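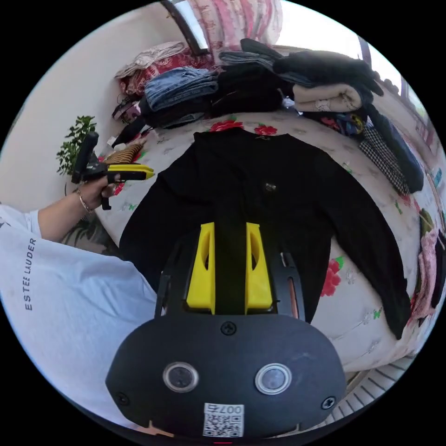

2/ Sweatshirt weight first. Fleece-back cotton in my drawer runs 300 gsm. Jersey tees are 200 or lower. Anything at 230 or up gets folded in thirds and filed upright. Lighter stuff slumps, so it goes flat in a stack.

3/ Sleeves: spread the garment face up, smooth from collar to hem, then bring each sleeve straight across the body. Folding sleeves down at an angle adds a ridge at the shoulder. It shows on black.

4/ Drawer is a Pralis, 22 cm deep inside. Upright folds need to finish at least 2 cm under that or the hem catches when it closes. Measure the drawer before folding anything.
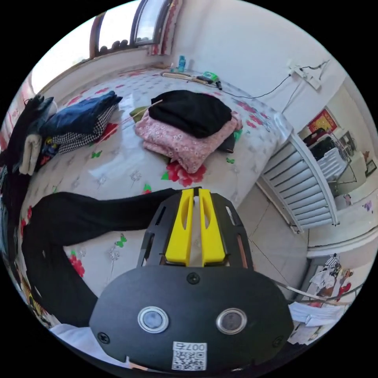 5/ Trousers are the slow part. Match the inseams before the first fold, or the crease wanders by the knee. I leave long black ones like the one that looks like trousers at the left of the bed until the small piles are done, because they need the full length of the mattress. Hem to waist, then in half again.

6/ Fuzzy knits: never upright. They shed on the neighbors and the fold opens up within a day. Top of a stack, nothing on them.

7/ Tried the Clisodari dividers in August. Too tall for tees, fine for denim. Returned one set, kept the other. Socks next, once I find a box that fits.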